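Skudetti Drop Post with Triangle Bracket (Pre-Owned)
Grollden Shop Fittings > Posts & Brackets > Second Chances

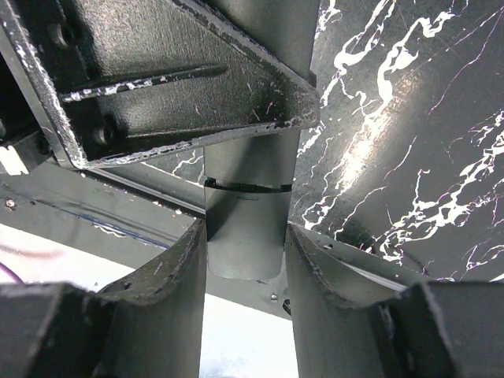
Skudetti post in gray-green, with black triangle bracket. Chips as shown.

$37.00 each
In stock: 4
Condition: Used, and not shy about it

If you've ever wanted a post that hangs down instead of standing up, you are a member of a small and patient market, and we are pleased to serve it.

The Skudetti is a plain round post in a gray-green paint that goes with everything, mostly by refusing to comment. It's made in two sections, with a thin dark seam where they meet. Customers keep asking whether the seam can be filled. It can, and then you'll never get the sections apart again, so please don't send us the bill. The lower end is rounded, a kindness to anyone who stands up too quickly underneath it.

The bracket is a big black triangle with a textured finish. It has lost some paint along the edges and at the tip, where the white marks are. We considered touching these up and calling the result "refurbished." We chose to knock four dollars off. A black paint pen will handle most of it if you're the type.

What you get
Post, both sections
Triangle bracket, black
2 mounting bolts with washers

What you don't get
Ceiling
Ladder
The original instructions, last seen in February

Fitting notes
Fix the bracket to something you trust. Drywall is not something you trust. Hang the post, check it with a level, then check the level. Tighten the bolts by hand first and finish with a wrench. The Arroyo floor plate is sold separately and doesn't attach to this post.

Returns
Unused items may come back within 37 days. Chips that were there when it left us are not grounds for a claim. New ones are yours to keep.

Also in this section
Jadix wall hook, black
Arroyo floor plate
Skudetti end cap, rounded, gray-green

Listing updated 17th September. Price excludes shipping.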